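Opinion > Technology > Robots at Home

Let the public see the slow parts

I went to the open day at Doveo on 18th January, a Thursday, and stayed until they turned the lights off. The company rents a floor in Hultthorpe and builds software for robot arms that are meant to work in ordinary kitchens. It had put out 246 tickets. They were free, and all of them went.

I think more firms in this line of work should hold days like it, and I think they should copy the part that Doveo seemed least proud of.

The morning was the usual thing. There was a talk with slides and a short film in which an arm cleared a counter at what I took to be several times its real speed. People clapped. A man behind me asked when he could buy one, and the speaker gave an answer that had no date in it.

After lunch we were allowed into the work area, and that was the better half of the day. Trudy Dunstan, who runs testing there, had one arm set up at a small kitchen appliance with a steel pot in it. She gave no talk. She said the job was to handle the pot and its base, that we could stand behind the tape, and that we should expect to wait.

The thing most visitors missed, I think, was how plain the tool is. The gripper has two fingertips on silver metal arms, and the arms are bolted to a dark block. That is all it has to work with. The pot is polished and curved, it can sit at an angle in its base, and its surface throws back whatever light is in the room. A person doesn't think about any of this. A machine has to deal with all of it.
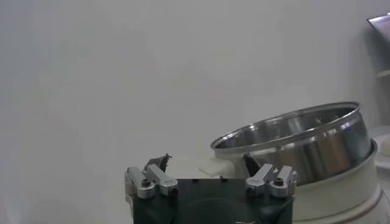 What the waiting was worth

Dunstan told us the team had logged 2,322 attempts at kitchen tasks since April. I asked how many had gone well. She said it depended on the task and showed me the sheet, which had a good many rows marked as failures, with a short note beside each. I would have liked that sheet on the wall in the morning, next to the film.

Some visitors got bored. Two people near me left during a long pause while the arm was being reset, and I heard one of them say it was a lot of fuss over a pot. I understand that. I also think it is the most useful thing a member of the public can learn about home robots at the moment. We are going to be asked to pay for these machines, and in some towns to accept them in care homes and school kitchens. Tapsell already has a proposal before its town council. The people who vote on it should have stood behind that tape first.

The argument against is that slow demonstrations make good work look bad. A man from Surnum, a parts supplier, put it to me over coffee — he said the public judges a machine by its worst minute. He may be right about that. But a public that has only seen the film will judge it by the first bad minute in its own kitchen, after the money is spent, and it will be a good deal angrier.

I have two complaints about the day. The work area was open for too short a time, and the tape was set so far back that children couldn't see over the adults. Both are easy to fix. Doveo says it will hold another open day, though it hasn't picked a date. I'd drop the film and open the work area at nine.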